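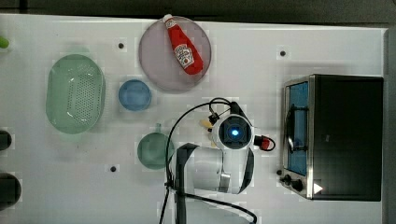 Gebrauchtes Spielgeschirr aus Kunststoff: klebrige Oberfläche und Kellergeruch, was hilft?

Gefragt von Meenakshi Pisharody im Bereich Haushalt und Reinigung
3.393 Aufrufe

Ich habe im April über Kleinanzeigen eine Kiste Zubehör für die Spielküche meiner Tochter gekauft, Teller, Becher, Sieb, Ketchupflasche und etwas Gemüse. Das Ganze stand bei der Verkäuferin wohl mehrere Jahre im Keller. Kaputt ist nichts, aber ein Teil der Sachen fühlt sich leicht klebrig an, und die Kiste riecht muffig.

Mit Spülmittel und warmem Wasser von Hand habe ich es einmal versucht. Der Geruch ist weniger geworden, das Klebrige ist noch da. Eine Spülmaschine haben wir (Vurnell, mit Kurzprogramm bei 45 Grad und Intensiv bei 70). Auf den Teilen selbst finde ich keinen Hinweis, ob sie das vertragen. Meine Tochter ist zwei und nimmt alles in den Mund, deshalb möchte ich nichts Scharfes verwenden.

Kann ich das bedenkenlos in die Maschine tun? Und woran erkenne ich, ob der Kunststoff selbst klebt oder nur etwas darauf?
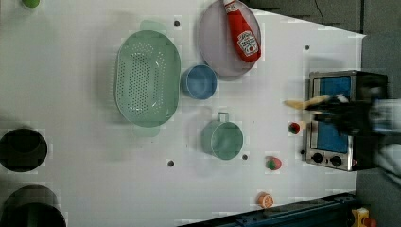 Feven Alemayehu

Zur zweiten Frage zuerst. Reib eine unauffällige Stelle mit einem weißen Tuch und etwas Speiseöl ab, danach mit Spülmittel. Ist die Stelle glatt, war es ein alter Fettfilm oder Kleberrest, und du kannst den Rest genauso behandeln. Klebt sie nach ein paar Tagen wieder, treten vermutlich Weichmacher aus. Das betrifft vor allem weiches PVC, also Teile, die sich mit dem Finger eindrücken lassen. Die würde ich bei einer Zweijährigen aussortieren, auch wenn sie noch gut aussehen. Abwaschen hilft da immer nur kurz.

Harte Teile ohne Aufkleber und ohne Hohlraum vertragen das Programm bei 45 Grad in der Regel, oberer Korb, nicht zu nah am Heizstab. 70 Grad auf keinen Fall, dünne Teller verziehen sich. Kleine Sachen kommen in ein Wäschenetz, sonst liegen sie hinterher im Sieb der Maschine.

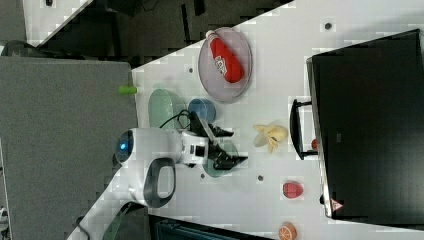

Bei allem, was innen hohl ist, bin ich vorsichtiger. Durch die Naht zieht Wasser ein und kommt nicht mehr heraus, und dann schimmelt es von innen. Solche Teile nur feucht abwischen und stehend trocknen lassen. Bedruckte Etiketten ebenfalls von Hand, sonst lösen sie sich.

Gegen den Muff: eine Lauge aus Wasser und Natron, über Nacht einlegen, gründlich abspülen. Die Kiste würde ich ersetzen, wenn sie aus Pappe ist. Pappe behält den Kellergeruch.

Amoah

Essigessenz geht auch. Hab ich immer so gemacht, nie Probleme.

Brendora

Essigessenz bitte nur stark verdünnt, und nicht zusammen mit Natron, die beiden heben sich auf. Auf Metallteilen wie Schrauben oder Federn gibt es außerdem Flecken.

Ich ergänze noch etwas zum Trocknen. Unser Geschirr hat 4 Euro auf dem Basar gekostet und roch nach dem Waschen schlimmer als vorher, weil ich es noch feucht in eine Box mit Deckel geräumt hatte. Seitdem lege ich alles einzeln auf dem Tisch aus, Schüsseln mit der Öffnung nach unten auf ein Tuch, und räume erst am nächsten Abend ein. Eine Box mit Löchern oder ein offener Korb ist besser als eine dichte.

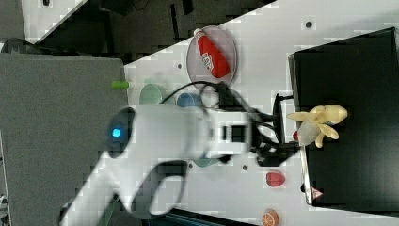
Rote Flasche auf dem Teller, mintgrüner und blauer Becher

Wenn ein Teil nach zwei Durchgängen immer noch riecht, kommt es bei uns weg. Einzelne Becher bekommt man auf dem Flohmarkt fast geschenkt.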